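From: Nathalie Melnyk
To: Pukthorpe Robot Club list
Date: 2025-08-10
Subject: Re: Bin task, what counts as a move?

Quick one, am on the bus so sorry for typos.

> Landry wrote:
> Does it count if the arm drops the thing on the divide and it
> rolls in by itself? Also are we keeping the sunglasses? They slip
> every time and our team has lost 2 runs to them. And who do I ask
> about the clamps.

Yes it counts, as long as it ends up in the rear bin. Rolls back out = no score. Same as the July rules, nothing changed there.

Sunglasses stay. Ramitz team got them by going in slower from the side, worth a try before you ask for them out. Can, cube, orange bowl all stay too. 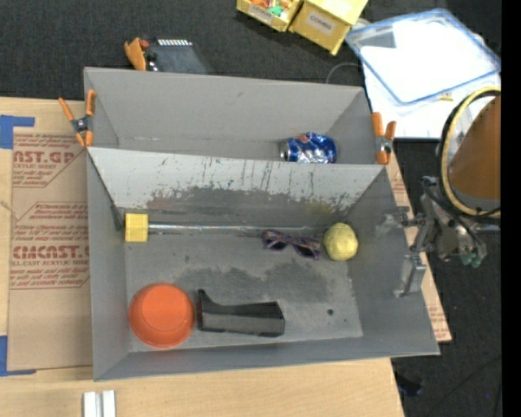
Front bin to rear bin, can at the back. Orange clamps on the join.

Clamps: ask me, but please dont take them off between teams. If the bins shift you have to teach all the positions again and thats your hole evening gone.

Acrylic sheets are for the Skanalance stand, so leave the brown paper on till we cut. Pls no practice drilling.

Logs, still need them from both teams. Last 200 runs is plenty, I dont want all 2000 again, my inbox fell over.

More tomorrow if I get a minute.

Nathalie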